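Quiénes somos

Garketti es un taller de automatización con sede en Clestport. Trabajamos en tareas de montaje y desmontaje de equipos electrónicos con brazos robóticos, sobre todo para empresas de reparación y reciclaje. Somos 11 personas entre mecánica, programación y atención a clientes.

La empresa la puso en marcha Séverine Delorme, que sigue al frente de la parte técnica. Évan Lemaire lleva las visitas, la formación y el trato con los centros de estudios.

Nuestra jornada de puertas abiertas

Una vez al año abrimos el taller al público. La primera edición fue el 2020-03-07 y vinieron 339 visitantes; en la última pasaron por aquí 926, entre ellos varios grupos de formación profesional de Puston. No montamos nada especial para ese día: se ven los mismos puestos en los que trabajamos el resto del año.

El puesto que más preguntas recibe es el de ordenadores de sobremesa. La caja se coloca tumbada sobre la mesa de aluminio ranurado, sin el panel lateral, y el brazo trabaja desde arriba. A un lado está la placa de soportes impresa en 3D, con alojamientos de distintas formas. Quien quiera puede acercarse y mirar el interior: la fuente, la placa base con el zócalo del procesador abierto, las ranuras de memoria y los cables, que son lo más difícil de manejar para una pinza.

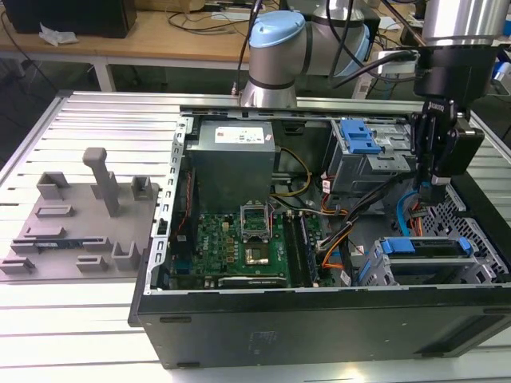

Cómo visitarnos

La próxima jornada será en octubre. La entrada es libre, pero los grupos de más de diez personas deben reservar. Cada recorrido dura una hora y termina con un turno de preguntas — suele alargarse.

Los centros educativos pueden pedir visita en otras fechas. Évan prepara el recorrido según el nivel del grupo y puede adaptarlo a quienes no han visto nunca un robot de cerca.

Estamos en el polígono Gaillard, nave 11. Hay aparcamiento junto a la entrada y la planta baja es accesible en silla de ruedas.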